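Getting Good Folds from a Rented Folding Gripper

Tadavell rents out the Dromosero folding kit by the month, and a few people have written in asking if it earns its space in a laundry room. We had one through November. It does shirts and towels well, fitted sheets badly. These are the habits that helped us.

Clear the table first. The kit wants a flat surface with nothing on it but the garment. A cloth left under one corner is enough to spoil a fold.

Start with polo shirts. Lay the shirt face up, collar folded down, and button it before you begin. Smooth the chest with your palm and pull each sleeve out to the side. Small creases are fine – a bunched side seam will throw the sleeve fold off every time.

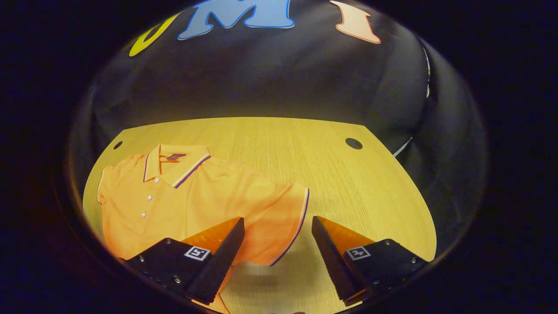 Collars are the slow part. If yours keep flipping up, press them with a warm iron first and let them cool. We also turned the closing force down one step for knit fabric, and the pinch marks on the sleeves stopped.

Wipe the finger pads on Friday, or whenever you do your other weekly jobs. Lint builds up and the grip starts to slip. A damp microfiber cloth works. Skip fabric softener on anything you plan to fold this way, as the residue ends up on the pads.

Keep batches to 25 items. After that we were better off stopping to clear the finished stack than letting it lean.

The monthly plan is $680, delivery included, and setup took us 13 minutes with the printed card. Spare pads come from Macaraeg and go on without tools. You can buy the kit outright through Drurnoron, but the price did not include pads when we asked.

For one household it is too much money. For a guesthouse or a small wash-and-fold counter, try a single month and keep a count of shirts you had to refold by hand. Ours fell after the first week, mostly from laying them out better.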